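Home | Modules | Handouts | Reading list

Session 4: Reading the underside of a plate

Turn the plate over before you fall for the front! I always start with the Gestby coffee sets (lovely things), where a printed mark usually means a later piece and a pressed one means earlier.
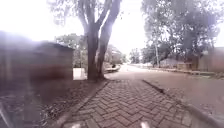 Pattern names are where my students come unstuck - Wevik used three for one zigzag border, and I still mix them up. Think of herringbone paving, the reddish-brown bricks locked together in a tight zigzag, and you've got the border they sold as "Vandard". Bring one marked piece next time, chips welcome.

Contact the tutor | © Wilczyńska Ceramics Study Group | Back to top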